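Clorkville wool blanket scheme returns with 121 places for first-time weavers

The Clorkville Weaving Weeks are back, and this year they are bigger than ever! Bookings opened in March and there are still places left on most of the beginners' courses, which run at the Vermeulen mill building and, for the first time, in the old reading room on Bastano Street.

The courses started three years ago with two looms and a borrowed kettle. Since then people have come from all over the county to learn how to set up a loom, choose a yarn and weave a small blanket or throw they can use at home. There are 121 places this time, spread over 17 short courses, and anyone aged 14 or over can join in. No experience is needed at all – if you can tie a knot, you can start.

Each course lasts two days. The first morning is spent on winding and threading, and by the afternoon most people are weaving plain cloth. The second day is for stripes, checks and edges, with plenty of time for questions (and for undoing mistakes, which every weaver does). Yarn is included in the fee and comes in 43 shades, all dyed by Grevano, whose dye house is a short walk from the mill.

Stripes are this year's theme, picked after a vote among last year's weavers. The mill has hung on to sample books from its working days, and pages from them will be on show in the entrance hall, with notes on how each pattern was planned and how the colours were ordered on the loom.

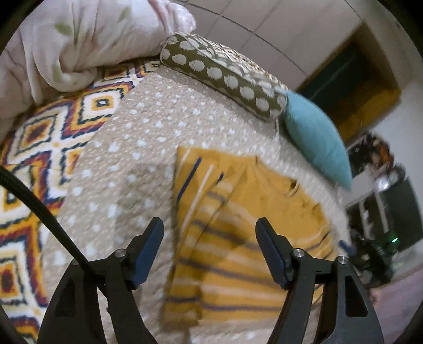
Willy Hermans wrote to us after last year's course to say that the stripes were the part he had dreaded most, and that he went home and drew out six more patterns the same week. He has already booked again, and has asked whether the second day could start half an hour earlier. It will!

The fee is £50 for the two days, with a lower rate of £17 for under-18s and anyone out of work. Lunch is soup and bread from the mill kitchen. Both buildings have step-free entrances, and two of the looms can be used from a wheelchair.

An open evening with free demonstrations will be held at the mill in May 2018, before the first course begins. Finished blankets from earlier years will be on display, and visitors are welcome to try a few rows on the big loom.

Places can be booked at the mill desk or by phone during opening hours. Groups of four or more should ring first so that looms can be set up side by side.

Notes for editors: Interviews with tutors and past weavers can be arranged through the mill desk. Press visits are welcome on the second day of any course.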